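The gray carpet stays (a studio floor diary)

March 28, 2025
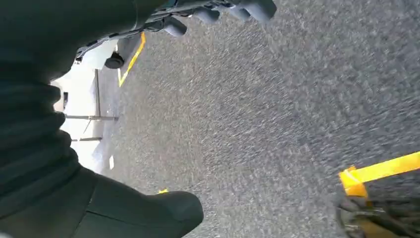 So I've had the keys to the new studio in Omstead for a while now, and the question I get from absolutely everybody who stops by is "when are you ripping up that carpet?" And the answer is never. I love the carpet. I'm going to spend this whole post on the carpet and you can all come back next time for paint colors.

A little background for anyone new. I've been sewing and reupholstering out of my spare bedroom for years, and last October I finally admitted that you can't fit a wingback chair, a cutting table and a grown woman into a spare bedroom. Faith Makokha (who taught the very first slipcover class I ever took, and who knows every landlord in town) told me there was an office unit going behind the Laizer building. Former accountants. Drop ceiling, humming lights, and that speckled gray office carpet you have walked on ten thousand times and never once looked at.

My plan was to pull it up the first weekend. I had the knee pads and everything! I had pictures saved of those gorgeous pale wood floors with one plant and a stool. Then I peeled back a corner behind the radiator and found old black glue over concrete, and the glue had a look about it I did not care for. I put the corner right back down. Idrisa Langat came over with his moisture gadget and his opinions, and between the price of getting the glue tested and the price of anything nice going on top, we got to 2356 dollars before we'd even talked about the doorway. I spent 30 on a rented carpet cleaner instead.

The cleaner was fun, in a disgusting way. I won't describe the water. I did the whole room twice in long overlapping strips, backing toward the door, and then opened the windows and stayed out until the next afternoon. It came up a good bit lighter. It's still gray, don't get me wrong, but it's a lively gray when you get down close, all those little white flecks and nearly black flecks mixed in together.

And those flecks are why I've come around to it. I make a huge mess. Thread ends, bits of batting, chalk dust, the crumbly foam that falls out of a seat cushion when you take the cover off after forty years. On my old bedroom floor every single bit of it showed and I was vacuuming three times a day to feel like a decent person. On this stuff I can work straight through to dinner. It's also quiet, and my knees like it, and when I drop my good shears my heart doesn't stop.

The downside is pins. Oh my goodness, the pins. A silver pin on speckled carpet is gone the second it leaves your fingers. I've switched to the ones with the big glass heads in red, and I do a slow pass with a magnetic sweeper before I lock up, and I don't go barefoot. Aparecida Lins kicked her shoes off the minute she walked in (she does this in every building) and I think I actually yelped.

OK, the tape. I've been marking out the floor with yellow tape, and this is my favorite part of the whole move. I got the idea from Jeptoo Bakilana, who did stage management in college and tapes out everything, including, one time, my kitchen. You lay out the footprint of a thing before it's there and then you walk around it for a week and see if you hate it. It costs next to nothing and you don't have to drag a cutting table anywhere.

I put the corners down first, just an L for each one, and joined them up later if I felt like I needed the whole line. Corners are enough most of the time. Your eye fills in the rest, and it's a lot less tape to peel when you change your mind, and I changed my mind plenty. The cutting table went by the windows, then in the middle, then by the windows again but turned. The big armchair spot started out far too close to the door. I could not have gotten a sofa past it without climbing over, and I would have found that out with a sofa in my arms.

Yellow is the color to get, by the way. I tried some white first and it just sank into the flecks, and blue looked fine in daylight and vanished under the ceiling lights. Yellow you can see from the hallway.

Some things I learned about taping on carpet, since a few of you asked:

Vacuum first, and go both directions. If there's fluff in the pile the tape sticks to the fluff and then the fluff walks away with your line.

Press it down with something hard. I used the back of a wooden spoon, and then the heel of my shoe when I got tired of bending over.

Tear it in shorter lengths than you think. My first line was one long heroic pull across the room and it wandered like a garden path. Shorter pieces with a little overlap come out much straighter.

Don't leave it down for months. I've got mine on a schedule of coming up and being replaced, and I test a scrap behind the door first any time I buy a different roll. The cheap one I got at Jollport left a sticky stripe that took me an evening with dish soap and warm water. The label said it was for carpet. It was not for carpet.

Diagonals are allowed! I was so fixed on everything being square to the walls, and then I put one line in on a slant just to see, and the space opened right up. You walk through a room on the slant anyway. Nobody goes around the edges like a chess piece.

What's still on my list: the shelving, which I've been pricing out forever and am ready to just build, and some kind of mat for under the industrial machine, which weighs as much as a pony and is going to dent the carpet no matter what I do. Njål Ljungberg swears by those rubber horse stall mats and says he has one left over in his garage. If it smells as strong as I suspect it does, it can live outside for a while first.

I've also got a remnant of a striped wool rug that I picked up at the Lirow sale and I can't decide whether a rug on top of office carpet is cozy or a little bit unhinged. I keep laying it down and rolling it back up. If you have a rug on carpet at your place, tell me in the comments what you put under it to keep it from creeping, and whether the grippy pads are worth the money, and I'll report back once I've tried a couple.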